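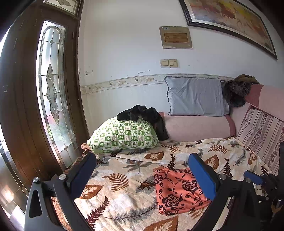 Search this journal Search

3.2 Losing streaks and the home crowd

I went into this part of the study expecting the long losing runs to empty the arenas, and they mostly didn't. Our file covers 734 league basketball games, and I pulled out every run of 8 or more losses in a row. That left me with 20 streaks, one of them Stostska's miserable spring, which Boris Čierny still brings up at lunch.

Figure 1. The front room at Říha.

Crowds dipped early in a streak and then held steady. My hunch is that the people who were going to quit had quit by then – the rest were season ticket holders who'd have come anyway. Manju Bisht thinks it's more about price, and she may be right, as Narnex cut its tickets after 10 straight losses and drew a bigger crowd the next week.

What I can't explain is the game that ends the streak. You'd expect a party, but the crowd after it was often smaller. Wajid Minhas and I went back through the gate counts for Nullitz twice and got the same answer, so I've left those games in the model and return to them in Section 4.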